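Week 4 handout, Housekeeping Basics (Grirham building, second floor)

OK, washbasins! I know, I know, you've all cleaned one before. But I still want you to do it in my order — faucet first, then the rim, then the bowl, and the drain stopper last. Go easy on the cleaner, too. A capful in 16 ounces of water is plenty.
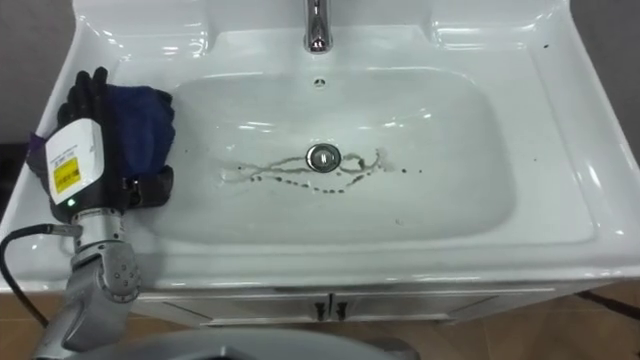
Fig. 2. White basin with a blue cloth at the rim. Note the droplets and dark streaks near the drain.

Streaks like these are what I look for when I grade. Check the overflow hole too — I always do. Bring your own cloth next time, and read the Rosales chapter up to the part on grout.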